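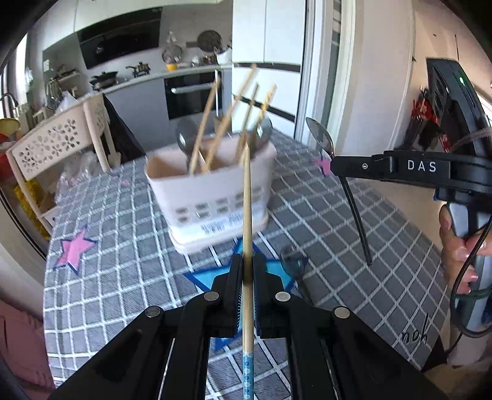

Issue 2, page 20

**Table utensil storage: speaker notes**
Pradis session, 12 December 2002. Speaker: Vandana Joshi

- Open with the sorting rule. Chopsticks stand with the tips up. Spoons stand with the bowls up.
- Perforated walls let air through. Compare the solid Tedesco cup, slide 2.
- Chopsticks lean at whatever angle the rim allows. Do not spend time on this.
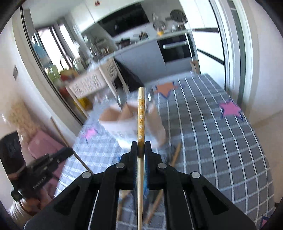 *Chopstick with flower-patterned band, checked cloth.*

- Patterned bands are used for pairing. Match the band color first, then the length.
- Stray sticks go back on the cloth until the mate is found. Pascal Chevalier will object; take it in questions.

Spoons next. Hold at the handle, lower straight down, and release when the end touches the base. Keep the bowl clear of the chopsticks

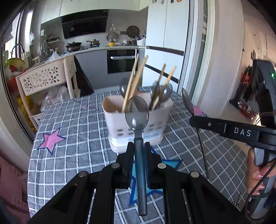
and set the next spoon on the opposite side. Two spoons side by side tend to nest, and then both come out together. Kelly Brito's handout covers long handles.

- Last point: emptying. Tip everything out in front of the holder and separate spoons from sticks before refilling.

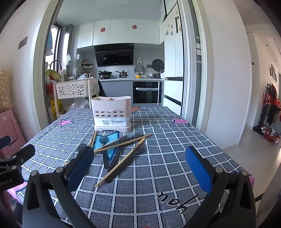 ## Questions

- Dividers: one is enough.
- Labels: peel before first wash.
- Part 428: refer to Baptiste Langlois.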